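Ticket: can't book the Letholm stretch class, status open

Hi again! Still stuck, sorry. I log in to the Zarkel booking page, pick the evening core and stretch class at Letholm, and it says "full" – but the front desk told me this morning there were places left. My pass shows 81 credits, so it can't be that.

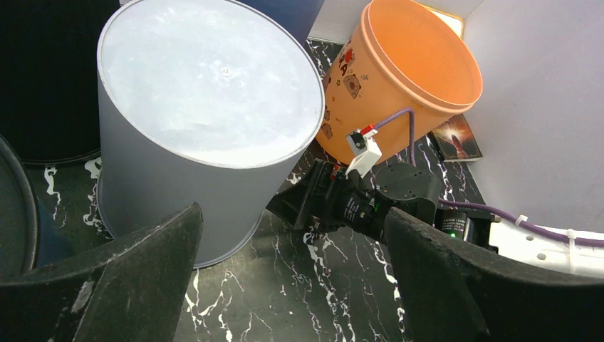
I've logged out, cleared the cookies and tried my phone (same thing). The Gelitz class books fine, by the way, first try! The error number is 3000 if that helps. Could you just add me by hand for now?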